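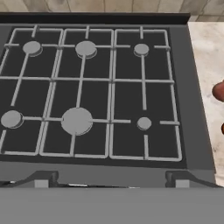
**Endutik arm build, update for Famodano**
2018-03-15
From: Haziq Saragih
To: Ruba Qudah

Quick one, shop closes early tonight.

Where we are:

- Stove model is in the sim. Six burners, three grates, oven handle across the front. Looks right to me, collision shapes still rough on the grate bars.
- Gripper loads next to it and holds position. Fingertips still the old round ones, new pads are drawn but not printed.
- 200 placement runs done over the weekend (small pot onto a burner, sim only). 53 failed. Most of the bad ones are on the small front right burner, pot lands on the bar ends and tips. Havent fixed it yet.
- Real arm: shoulder and elbow bolted up on the bench at Livham. Wrist motor is late, Sutanto says next week. They said that last week too.

Money: spent 2191 so far, nearly all of it motors and the power supply. Receipts in the shared folder, except the bearings one, which I'm still looking for.

Problems. Controller drops out when both finger motors pull hard. Could be the cable. Swapping it tommorow, if that does nothing then I need a bigger supply and will ask before buying.

Next:

- print the 2 new finger pads
- rerun the front right burner with a slower release
- wrist on, if it shows up

August demo still ok as far as I can tell. Would like to do it with a cold stove and an empty pot, pls confirm that's fine for your side. Also need a yes or no on the extra bench time before I book it.

Haziq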